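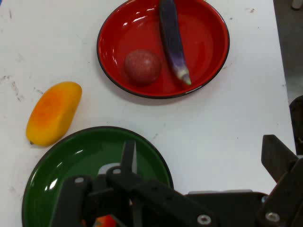
Dumeo Play Food and Enamel Dishes

I bought these for my niece back in June and, well, I play with them as much as she does! The eggplant is my favorite, long and slender and fading from deep purple to lavender with a little pale green tip. The mango has a sweet orange blush too. The dishes are shiny enamel, one red and one green, both with black rims, and they feel like something out of my grandmother's cupboard (a bit noisy on a bare tabletop, I'll admit). I do wish the set came with a storage bag.

Jocelyn Tagle, December 2021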